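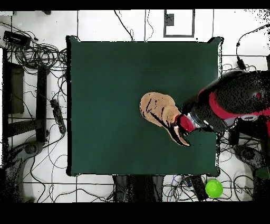 Color should be the last thing settled when a work table is being covered, according to Vivek Singhal, and in most of the jobs he sees it is the first. The buyer picks a shade from a sample card, the order goes in, and thickness, backing and edge treatment are left to whatever the supplier has in stock. Two years later the covering is replaced, usually in the same shade.

Singhal runs the table work at Brirnport, a small firm that cuts and fits coverings for repair benches, sorting tables, drafting rooms and school craft rooms. He spoke to us at the Sturkham workshop on 3 Dec 2021, between two deliveries of sheet material. The conversation was mostly about adhesive.

"The sheet is rarely what fails," he said. "You can buy a cheap sheet and get good years from it if it is flat and stays flat. The bond goes first, and the bond goes at the corners."

He divides coverings into bonded and loose-laid. A bonded sheet is glued over its full area and becomes part of the table. A loose-laid mat relies on its own weight and on friction against the top. Brirnport fits both, and Singhal does not hold a strong preference. Bonded sheets suit tables where things are dragged across the surface. Loose mats suit rooms where the covering has to come up for cleaning, or where the table is rented and has to go back as it was supplied.

The common mistake with loose mats, in his account, is cutting them on the day they arrive. Sheet material is shipped rolled and keeps the memory of the roll. Brirnport lays it out face down on a flat floor for three days before any measurement is taken. In August, when the workshop is warm, the sheet relaxes sooner, but the waiting period stays the same on the job card.

"People ask if they can use a heat gun," Singhal said. "They can. Then one part of the sheet is relaxed and the rest is not, and it buckles in the middle instead of lifting at the edge. I would take the edge."
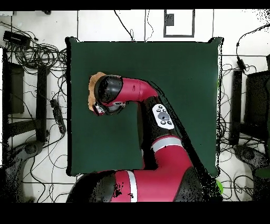
Corner lift is the complaint Brirnport hears most. It begins as a curl that can be pressed flat with a thumb, and at that stage it is cosmetic. The trouble comes when a sleeve or a sheet of paper starts to catch under it, after which dirt works in and the corner no longer seats. Singhal looks for it from a low angle with a lamp, but on a dark covering it can often be picked out from directly overhead as well, as a change in tone: the green mat in the photograph has two corners that are slightly raised, and they read darker than the field around them. He advises against weighting such corners overnight. The sheet returns to its earlier shape, and the weight can leave a mark. His own method is to turn the mat over for a weekend, clean the table with a damp cloth, let it dry fully, and lay the mat back rotated a quarter turn if the table is square.

Rotation is something he would like to see done more. A square top allows it and a rectangular one allows only a half turn, so given a choice he recommends square tables for rooms with heavy use. Wear concentrates where people sit or stand. Turning the mat on a schedule spreads that wear across all sides, and the schedule can be as simple as a pencil mark on the underside with the month written next to it.

On edges, Singhal is more particular. A bare cut edge is acceptable on dense rubber. On foamed material it crumbles, and on anything with a fabric backing it frays. Brirnport finishes these with a narrow border strip set flush with the face. The firm's supplier for strip is Bogdan, whose standard profile is 3 mm thick, and Singhal specifies the sheet to match the strip, having tried it the other way round.

"If the strip stands up above the sheet, every hand that crosses the table finds it," he said. "If it sits below, it collects crumbs. You want to run a fingernail over it and feel one small click."

Testing is done on a rig at the back of the workshop, a weighted felt block that slides back and forth over a glued sample. A sample passes if the edge is still down after 1000 passes. Singhal describes the figure as a house rule with no science behind it. It was chosen by his predecessor and has been kept so that new results can be compared with the old notebooks.

The largest job of the past year was for Usska, a chain of evening craft classes, which ordered 50 tables covered in a single batch. The first delivery was rejected. The sheets had come from two production runs, and the difference in shade, invisible on any one table, was obvious once the tables were pushed together. Brirnport now asks for the run number on every roll and writes it on the underside of each piece.

That brought the discussion back to color. Singhal accepts that it matters to the people working at the table. Pale coverings show dirt and reflect more light from ceiling fixtures. Black ones make small dark parts hard to find. Mid and deep greens remain the most requested shades, and he attributes this to habit as much as to eyesight.

"Someone had a green table at school or at a first job, and it was fine," he said. "I don't argue with it. Green is fine. I ask them what they are going to spill."

The answer decides the material. Solvents rule out most foams. Hot tools rule out vinyl. Water alone rules out very little, provided the edges are sealed, and Singhal keeps a tray of offcuts by the door so that customers can take a few away and try their own cleaning products on them before ordering. He asks that the offcuts be left for a full week and brought back with the product name written on tape.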